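How to Fold Short-Sleeved Shirts With a Collar So They Stay Flat in the Drawer

By Aigars Adomaitis
Posted 24 Sep 2018 in Clothes and Drawers

In July I wrote on this page about folding towels, and after this I received several letters which asked the same thing: what to do with shirts that have a collar? A T-shirt is easy. A shirt with a collar has a thick part on one end and a thin part on the other end, and when you put many of them in one pile, the pile leans and then it falls.

I learned my method when I was working at Flindico, a small clothing shop in Skakholm. We had to fold shirts all day, and the owner checked the shelf every evening. At home I do it a little more simply, and I will explain the home way.

What you need

A table which is bigger than the shirt on all sides. A bed is possible, but the soft mattress makes the folds crooked. I use my wooden table from Koppel, and I wipe it first with a dry cloth.

A piece of stiff cardboard, 14 inches long and a little narrower than the collar part of your shirt is wide from shoulder to shoulder. You will not leave it in the shirt. It is only for the first few shirts, until your hands know the size.

That is all. There are plastic folding boards in the shops, for example the Wumton board, which I have tried. It works well for T-shirts, but for collars I did not like it, as the collar gets pressed under the hinge.

Before folding

The shirt must be fully dry. Even a little damp in the collar will give a bad smell after one week in a closed drawer.

Close the top button, if there is one, and one more in the middle. With a polo shirt I close all of them. If you leave the buttons open, the front will slide apart while you turn the shirt, and you will have to begin again.

Fold the collar down the way it is worn. Run your finger under it from one side to the other. The inside band should stand smooth, with no part of it turned in.

Spreading the shirt

This part takes most of the time, and many people hurry through it. Hold the shirt by the two shoulders and shake it once, strongly. Then lay it down on the table with the front side up, the collar away from you and the hem toward you. At first it will not be flat, and this is normal.

Start with one side only. Pull the side seam gently until it makes a straight line. Then go to the other side and do the same.

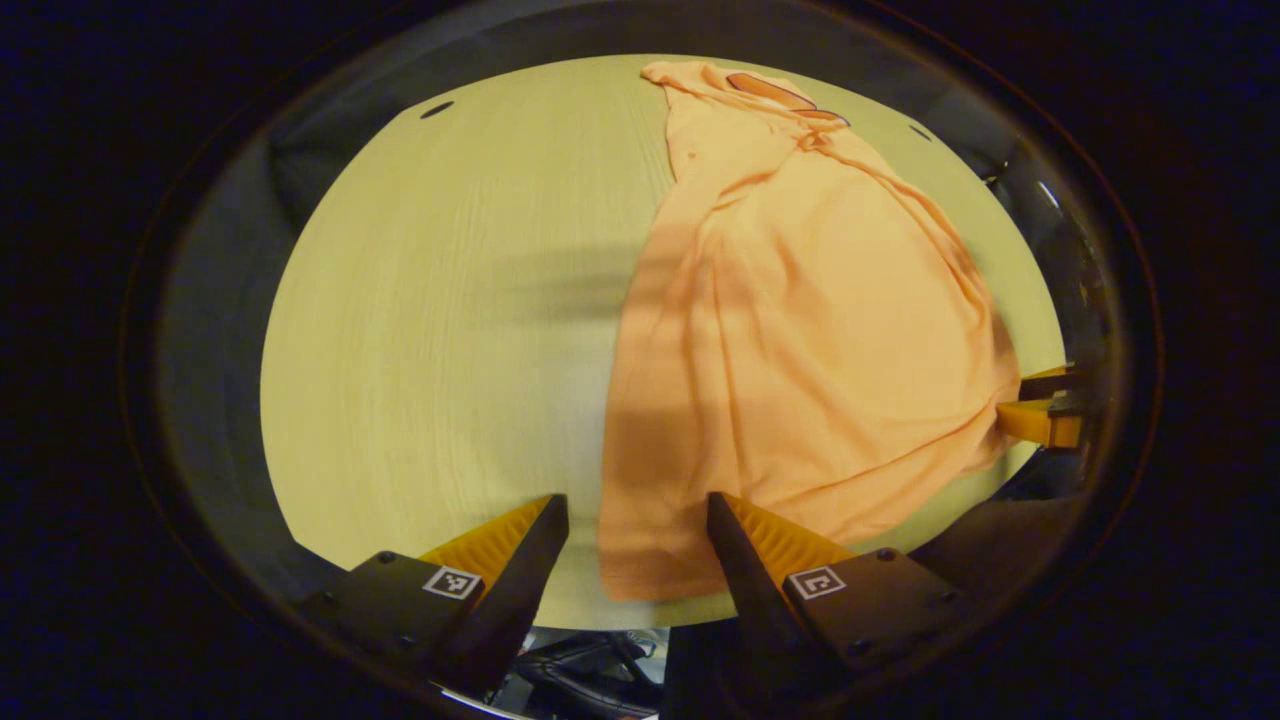
Long folds which go down from the collar are best removed by pulling on the hem. Put one hand flat just below the collar, so the shirt does not move, and with the other hand pull the hem toward yourself. Do this in two or three places along the hem. Folds which go across the shirt you can push out with the side of your hand, from the middle to the outside.

If the hem is rounded, do not try to make it straight. Leave it as it is - it will be hidden inside later.

Folding

1. Turn the shirt over, so the front is on the table. Keep hold of the shoulders while you turn it, then smooth the back with your palm.

2. Lay the cardboard on the back, in the center, with its top edge just under the collar.

3. Fold one side over the cardboard. The sleeve comes with it. Turn the sleeve back, so it lies along the edge and does not go past it.

4. Do the same with the other side.

5. Lift the hem and fold up about 7 inches. Pull the cardboard out now.

6. Fold once more, until the lower edge comes just under the collar. Turn the shirt over.

In the drawer

Put the first shirt with the collar to the left, the next one with the collar to the right, and continue this way. The thick parts then share the height and the pile stays level. I do not make a pile of more than six shirts, because the lowest collar becomes flat and has to be ironed again.

Linen shirts I hang. I have tried to fold them many times and they always come out with sharp lines across the stomach.

If you have a question about long sleeves, please wait a little - I am preparing a separate page for them, and the sleeves are folded in another order there.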